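Power banks for a week off grid – one big or two small?

Page 1 of 1

fenland_pete
Off to a campsite in December with no hook-up and I'm going round in circles. I had a Visley brick that did me 19 nights over two summers, then it started cutting out at nearly half charge. I've got a phone, a head torch and a little radio to keep going. Do I buy one big one or a couple of little ones? Budget is about the price of a decent curry for two.

mossyboots
Two small ones, every time! If one packs up you've still got the other (ask me how I know, Gotow, halfway up a very wet hill). I like the tube sort because they go down the side pocket of the rucksack with the tent pegs. Mine's this shape:

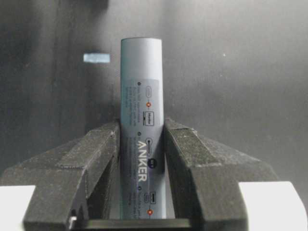 tall thin one, bluish grey, tiny writing down the label that I can't read without my glasses

tinribs
Disagree. Two small ones means two things to charge before you go and two things to lose. I've had one big Canpolat since 2 jobs ago and it does the phone 11 times if I keep it in the sleeping bag. Heavy, yes, but you're driving to a campsite, not crossing Greenland.

fenland_pete
The sleeping bag thing, is that real? I thought it was one of those camping myths.

tinribs
Real. Cold batteries give you less. Mine lives in a sock by my feet from about October onwards.

mossyboots
Can confirm the sock. Can't confirm the 11 charges, that sounds like a very small phone mate

tinribs
It IS a small phone.

quayside_lou
Nobody's mentioned leads yet and that's what always gets me. I took a lovely full power bank to the coast and the wrong cable, and spent the weekend asking strangers in the washing-up queue. Now I lay the lot out on a table the night before and plug each thing in, even if it's only for a minute. Takes no time and you find the dud ones at home. 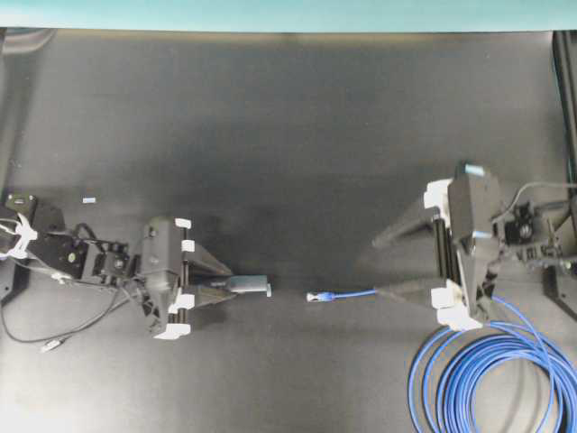

grey table, black cable, little silver plug lower left

fenland_pete
That's a good shout. I've got a drawer of leads and I'd bet half of them are dead.

hedgewitch28
Bin the dead ones when you find them!! My other half puts them back in the drawer. Anyway, I'd go one medium and spend what's left on a better head torch. Usta do one that takes ordinary AAAs, so that's one less thing wanting a charge.

mossyboots
Oh I like that. Though AAAs hate the cold as well.

tinribs
Bigger sock.

fenland_pete
Right, I'm going for two small ones – sorry tinribs – and I'll take spare AAAs for the torch. Shop's open till six on Wednesday so I'll pop in after work. Does anyone know if they'll take the old Visley for recycling, or is that a trip to the tip?

quayside_lou
Ours has a battery bin by the tills but I'd ring first. Don't put it in with the household rubbish whatever you do.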